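Workshop tips: software for pushing blocks with one arm
Written by Zixuan Zeng. Last changed 18th May.

I write these tips for people who have a small arm, a flat board and some colored blocks, and who now want the software to behave well. I learned most of them slowly. The names in capital letters are settings in our planner, which we call Bikholm, but your program will have something similar.

1. Put the board into the software before anything else
Touch four corners of the board with the tip and save the positions. Do not trust the numbers from the drawing. Our drawing was wrong by 5 millimeters on one side, and for two weeks I blamed the controller.

2. Keep the safe height and the push height as two separate values
TRAVEL_Z is for moving over the blocks, PUSH_Z is for moving between them. When the rod has a round end, measure from the lowest point of the tip. If the planner wants to cross the board, it must first go up to TRAVEL_Z, also when the way looks free.

3. Let the camera program report color and shape as two answers
A single label such as "yellow star" hides the mistake. With two answers you can see which one is weak. Color is usually easy under even light. Shape is harder, and two yellow blocks on the same board are a good test, so put a hexagon near the rod and something with round lobes farther away. 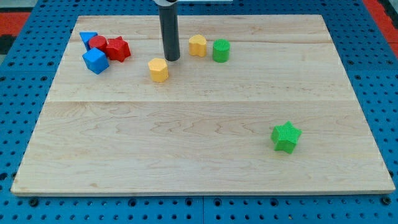 4. Treat a tight group as one obstacle
When blocks touch each other, the outlines melt together and the program finds one strange big block. Do not tune the filter for hours. Mark the group as one region, push from the outside, and look again after each push. Sheldon Pelletier suggested a limit of 11 short pushes before the program stops and asks for help, and I have kept this number.

5. Choose the side of contact before the path
The planner should first decide on which face the rod will press, then find a way to this face. A flat face of a hexagon is kind to you. A star is less kind, the rod slides into the corner between two points, so I give the planner these inner corners as preferred contacts.

6. Slow down for the last part
Set APPROACH_SPEED to one fifth of the normal speed when the tip is close to a block. Also write the tip position and the block position into the log with the same clock. Without this, replay is almost useless.

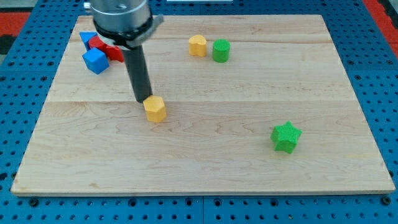

Can I use the same settings for a different board?
Keep the speeds, but measure the corners and both heights again. Save them in a new file with the name of the board.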